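Stindar Student Manipulation Kit: Fridge-to-Basket Exercise

Product code 3484. Listing revised 2018-08-03.

The Stindar Student Manipulation Kit is supplied to colleges and school clubs which already have access to a robot arm and a multi-fingered hand. It provides the teaching materials, task sheets and scoring forms needed to run a full term of practical work on picking and placing everyday objects. The arm and the hand are not included and must be arranged separately by the institution.

The exercise shown on this page is the fourth in the course. Students are asked to take fruit from an open refrigerator and transfer it to a basket on a table beside it. Fruit was chosen by the course authors because no two pieces share the same shape, and a grip that suits one may bruise or drop the next. Teams must therefore plan the approach of the hand, the position of the thumb and the path back over the table before any movement is attempted at working speed.

What the kit contains

Student workbook, 11 units
Tutor's guide with marking scheme
Score sheets, pad of 25
Floor plan for setting out the table and refrigerator
Access to the Urell planning software for one academic year

Baskets, fruit and furniture are to be obtained locally. The floor plan gives the permitted distances, and any domestic refrigerator with a side-opening door may be used.

The exercise at work
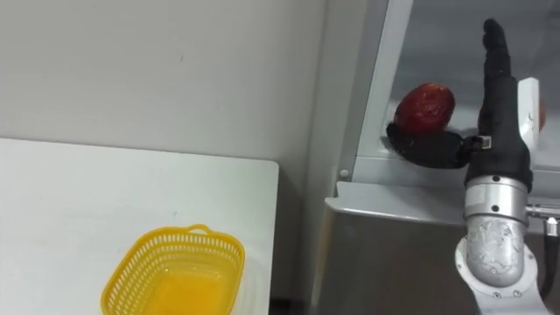
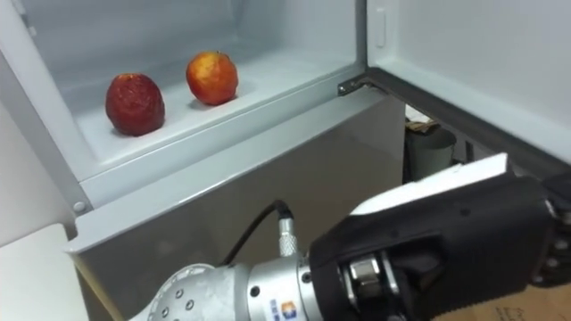
Fruit handling with arm and multi-fingered hand, at the open refrigerator and over the yellow basket. 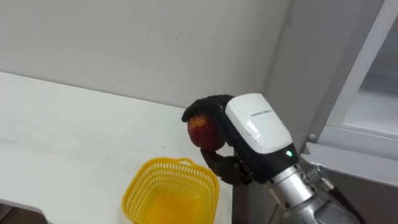 Seo wrote to us after the February intake that the task sheet for this unit should be handed out a week early, as the teams that had read it in advance spent far less of the session arguing over the order of the steps, and that the marking scheme was too generous to a team which placed one fruit neatly and left the rest. The marking scheme has been amended accordingly. A partial transfer now earns no more than half of the available marks, and the tutor's guide advises that the sheet be issued at the close of the previous unit.

Use in competition

The exercise also forms the second round of the Skokel Student Challenge, for which 23 teams are registered this year. Clubs entering the Challenge should note that competition rules differ from the classroom version in two respects: the arrangement of the fruit is not disclosed beforehand, and a team may restart only once. Score sheets from the kit are accepted by the judges without alteration.

Supervision and safety

A tutor must be present whenever the arm is powered. Students should remain outside the marked area during movement, and the emergency stop must be within reach of the person supervising. Fruit used in the exercise is not to be eaten afterwards.

Ordering

Orders are accepted from schools, colleges and registered clubs. Please quote the product code and state the number of students in the group. Replacement workbooks and score sheets may be ordered separately – the tutor's guide is sold only with the complete kit.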